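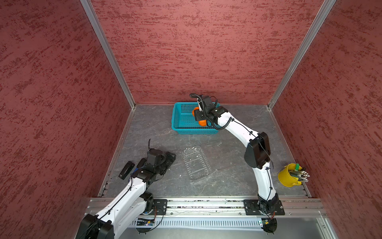 Teal basket on a gray marbled surface, with red panels behind it.

How to Compare Quotes for an Event Room

Two venues can quote the same total and end up hundreds of dollars apart by the time the final bill is paid. Most of the difference sits in lines that are easy to skip on a first read. This guide covers how to ask for quotes, how to put them on one sheet, and which parts to settle before you sign. It is written for small and mid-size events: retirement lunches, rehearsal dinners, club banquets, one-day trainings.

The worked example is a dinner for 39 guests. Three places quoted on it: Orkent Hall, the Jullus Room and Perron House. Orkent and Jullus rent the room only, so food for those two came from an outside caterer, Flolleo. Perron House has its own kitchen and does not allow outside food.

What you need

A guest count, even if it may change
One preferred date and one backup
Start and end times for the event itself
A spreadsheet, or a sheet of paper ruled into columns
The full contract from each venue, along with the quote

Step 1. Write one request and send it to everyone

Venues quote on what you tell them. If you call one and email another, you will describe two slightly different events and get two prices that don't line up. Write the request once and send the same words to each place.

Include the guest count, the date, the hours, the kind of meal, whether there will be alcohol, and what the room needs to have in it. For the dinner, the request read:

"Seated dinner, 39 guests, round tables. Guests arrive at 6 p.m. and leave at 9 p.m. Buffet service. Beer and wine only. We need one microphone, a table for gifts, and a table for coffee. Please quote the full cost, with taxes, fees and any required staff."

The last sentence matters most. Without it, many venues send the base rental and leave everything else for later.

Ask for the answer in writing. A price given over the phone is fine for ruling a place out, but don't put it on your sheet.

Step 2. Find out what hours you are paying for

A rental of five hours may mean five hours of event, or it may mean five hours from the moment you unlock the door until the moment you hand back the key. Ask which.

Then count the time you need on either side. Decorating a room this size takes longer than people expect if you are doing it yourselves, and the caterer will want to be in before you. Clearing out goes faster, but it still has to be paid for.

Orkent Hall included setup and cleanup time in the rental. The Jullus Room did not, and charged for each extra hour at the same rate as the event. Perron House did its own setup, but wouldn't let the party in to decorate until shortly before the guests came. That's fine for a few centerpieces. It doesn't work for a balloon arch.

Also ask what happens if you run late. Some places bill by the quarter hour, others bill a full hour for the first minute. Write the rule down next to the price.

Step 3. Sort out room rental and minimum spend

There are two common ways to price a room.

Room rental is a flat charge for the space. Food and drink are extra.

A minimum spend, often called a food and beverage minimum, works the other way. The room may be free or cheap, but you agree to buy a certain amount from the kitchen and bar. If you fall short, you pay the difference anyway.

Perron House set a minimum of $3,000 for an evening. The question to ask is what counts toward it. In most contracts, food and drinks count and taxes and service charges do not. Bar sales paid by guests out of their own pockets sometimes count and sometimes don't. Equipment rental usually doesn't.

To see whether a minimum will be a problem, price the menu you would order if there were no minimum at all. If you land above it, ignore it. If you land well below it, you are paying for food you didn't want, and the "free" room has a price after all. When you're only slightly short, ask if you can close the gap with something useful, such as a dessert tray or a better coffee service.

Step 4. List the fees one by one

Go through each quote and give every fee its own row. Don't lump them together under "other." The ones to look for:

Service charge. A percentage added to food and drink. It is often not a tip. Ask whether the staff receive it, and whether a tip is expected on top.

Cleaning fee. Check what it covers. At some places you pay it and still have to sweep and take out the trash.

Linens. Tables may be included and tablecloths not. Ask about color and size too, as short cloths on banquet tables show the legs.

Bar setup and bartender. Usually charged even when the bar is small.

Outside caterer fee. A charge for bringing in a caterer who isn't on the venue's list. Flolleo was on the list at Orkent Hall but not at the Jullus Room, so the same meal cost more in one room than in the other.

Cake cutting and corkage. Small numbers per person that add up.

Sound and screen. A room with a projector on the ceiling may still charge to turn it on.

Security or a site attendant. Required at some places once alcohol is served.

Insurance. Many room-only venues ask for one-day event coverage. You buy it yourself, so it won't appear on the quote. Add a row for it.

Step 5. Put it all on one sheet

Make one column for each venue and one row for each cost. Fill in every box. Where a cost is included, write "included." Where a cost doesn't apply, write "none." Leave a box empty only if you don't know, and treat each empty box as a question to send back.

For venues without a kitchen, add the caterer's full quote to that column — delivery, staff, plates and cleanup as well as the food. A caterer who drops off pans and leaves is cheaper than one who stays to serve, but someone has to carry the dishes, and it shouldn't be a guest.

Work out the tax last, on the rows that are taxed. Ask the venue if the service charge is taxed in your area. It varies.

When the totals are done, divide each by the guest count. The per-person figure is easier to talk over with whoever is sharing the cost. It also shows what each late addition will do to the bill.

Step 6. Check the deposit and the dates attached to it

Orkent Hall asked for $700 to hold the date. That line alone doesn't tell you much. You need to know:

Is it applied to the final bill, or held apart against damage?
If it is a damage deposit, when does it come back, and how?
What is the last day you can cancel and get any of it returned?
Can it be moved to another date?

Some contracts have both a booking deposit and a damage deposit, in different sections and under similar names. Read for both.

Put the cancellation date, the final payment date and the final guest count date on a calendar as soon as you sign. The guest count date is the one people miss. After it passes, you pay for the number you gave even if fewer people come.

Step 7. Visit with the sheet in your hand

Go at the same time of day as your event if the venue will allow it. Parking, street noise and light are all different in the evening.

Check the following while you're there:

The room set up, or a photo of it set up, for your number of guests
Where the buffet line would go and which way it would move
Outlets near the coffee table and the microphone
The route from the parking lot to the door for someone using a walker or wheelchair
Restrooms, and how many other groups will share them
Where the caterer unloads
The thermostat, and who is allowed to change it

Capacity figures need care. A room's posted capacity is often for people standing, or for rows of chairs. Round tables take a lot more space, and a dance floor takes more again. Ask for the seated number with everything you plan to bring in.

Ask what else is booked in the building that night. A thin folding wall between a dinner and a DJ is a problem you can't fix on the day.

Step 8. Ask for changes before you sign

Prices move more than people think, especially for weeknights and for slower months. September is busy for weddings in many areas, so there's less room then. If the rate won't come down, ask for something else: an extra hour, linens included, the microphone at no charge, a lower minimum.

Be specific and ask for one or two things. "Could you include the hour before for setup?" gets a yes or a no. "Is there anything you can do?" tends to get a free pitcher of iced tea.

Whatever is agreed, have it written into the contract, or added on a page that both sides sign. An email is better than nothing, though the person who sent it may have moved on by the time of your event.

How the example came out

The Jullus Room had the lowest rental and the highest total. The extra hours and the outside caterer fee did it. Perron House was in the middle, and would have been the easiest, with one contract and one bill. Orkent Hall came in lowest once setup time was counted, and the dinner was booked there — with the microphone added to the contract and the gift table moved next to the coat rack.

Keep the finished sheet after the event. Write the final billed amount under each estimate while the invoices are still at hand, and use the same rows the next time you need a room.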